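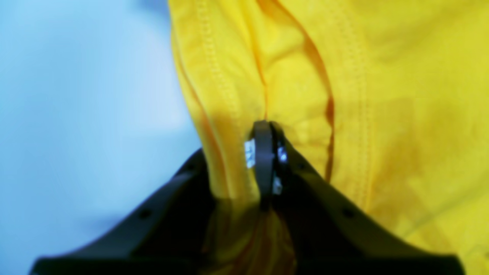
Ha-rang Min
22/08/2018

Hultura folding cell, six months in

We run a laundry and garment sorting room at Rillomside, mostly workwear on rental contracts: shirts, light jackets, tabards, some trousers. The Hultura cell came in February and sits at the end of the second line, where two people used to stand and fold all shift. I supervise that line and was one of the folders before that, so this review is from the floor and not from the office.

What you get is one arm, a two-finger gripper, a folding table, a small camera at the wrist and a cabinet with a touchscreen. The fingers are dark, fairly slim at the tip, and held on in a way that lets you change them without calling anyone out. We have changed ours twice. It needs a normal hex key and the left finger goes on first, which the manual says on page 14 and should say on page 1.

Gripping
This is the part I expected to be bad. Cloth moves, and a yellow work shirt doesn't come out of the dryer the same shape twice. The gripper pinches a bit of the material between the fingertips and pulls it, and on medium-weight cotton it mostly takes hold on the first or second go. It does better on a single layer. Where the garment is lying over itself it can pick up both layers, and then the fold comes out crooked and someone has to do it again by hand.

Seams matter more than I thought they would. Double-stitched seams are stiff and the cloth next to them doesn't bunch as easily, so the grip is less reliable there. You can tell the software to keep away from seams, and we have that turned on for everything except tabards. It costs a little time on each piece.

Very thin linings slip. We stopped putting lined jackets through in the first week and they still go to the hand table.

Speed
On a clean run of one type of shirt ours does 100 pieces an hour. A good folder is faster than that for the first part of a shift and slower by the end of it. On mixed loads the cell drops well below a person, because it stops and asks whenever it isn't sure what it has. We counted one full week in July: 2545 pieces through the cell, of which 323 went to the hand table to be refolded. I would like that second number to be lower. Salameh, who supplied and fitted the cell, say new settings are coming. I'll believe it when I see them on the screen.

What it changed for us
No jobs went on our line, and I asked for that in writing before it was installed. The two folding posts became one post at the cell and one on inspection. The person at the cell lays garments out, clears the stops and moves finished piles. There is less reaching and less standing in one spot, and two of the team who had sore wrists have asked to stay on it.

It is also duller in some ways. When you fold at a table with someone opposite you, you talk. At the cell you are on your own side of a guard rail with a beeper going. After complaints we moved the inspection bench round so the two posts face each other, and that helped. If you are planning a layout, do that from the start.

Then there is the question of pay. Clearing stops and changing fingers is more skilled than folding, and it took until June for the rate to reflect that. Sort it out before the machine arrives. Everyone was learning the screens for the old money and it caused bad feeling – most of it aimed at the cell, which got called all sorts.

Training took two days. Most people were comfortable after a week. The touchscreen text is small and some of the wording is odd ("confirm drape state" means "is it lying flat"), so we taped up a sheet with our own words for each message.

Upkeep
Lint is the main job. It collects at the fingertips and has to be wiped off every shift, or the grip gets worse by the afternoon. A spare pair of fingers is £692, which I think is too much. The table cover has lasted fine.

Our sister site at Nundham looked at the same cell and decided against it. They do mostly mixed small orders and I think they were right.

Good: steady on plain shirts, easier on wrists, fingers simple to change.
Bad: linings, mixed loads, price of spares, beeper can't be turned down past level two.

Three and a half out of five. We are keeping it, and I have asked for a second hand table to go next to it before the winter jackets come in.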